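From: Torunn Vik
To: Akpalu volunteer fire crews list
Date: January 29, 2018
Subject: Re: Radio drill at Ronport – who's bringing what?

Senyo Quansah wrote:

> Hi all,
>
> I can get the old packing shed at Ronport for the August drill. Owner is happy for us to use the smoke machine as long as we sweep up after. Water is the catch: the hydrant on the lane is out, so it's the tank on the second truck, which is 2,000 litres when full.
>
> Two questions. Do we want the Drevon crew in on it, and are we practising the lost contact call or just hose work?
>
> Senyo

Senyo, this is brilliant, thank you! Yes to Drevon, and yes please to the lost contact call. I've wanted us to do that one properly ever since the Flilau exercise, when Flora's pair went quiet on the stairs and we all stood about thinking somebody else had heard from them. They were fine (flat battery), but it was a long wait and I still think about it.

What I'd love to try is 3 runs, with a different person in command each time:

- Run one: everything works, crews report on each floor, command repeats it back.
- Run two: one radio gets switched off partway through and command isn't told which.
- Run three: same again, but the second crew arrives late and has to take a handover at the door.

Ayuba did something close to run two with the Drevon lot and said the best bit was the talk afterwards – people had quite different ideas of how long they'd waited before calling it in. So let's have someone on a stopwatch. Dzifa, would you?

On water, I think the tank is plenty if we keep the hose charged but mostly shut. We used 1,426 litres last time and that was with Ayuba washing the yard down at the end.

Radios: please bring yours charged AND the spare battery. Write your call sign on tape and stick it on the back. Flora has the tape.

I've started on the home visits leaflet as well, the kitchen page first. Draft picture for the top of it:
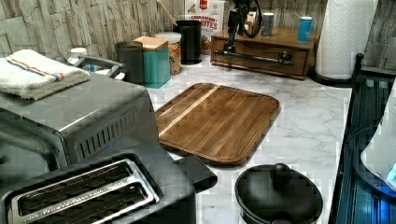 Kitchen page: toaster oven with a folded towel on top, toaster in front.

Wording to go beside it is "Keep cloths and paper well away from anything that heats up." Shorter is welcome!

Senyo, can you ask the owner if the upstairs doors still open both ways? It changes where I'd put the second crew.

Really looking forward to this one.

Torunn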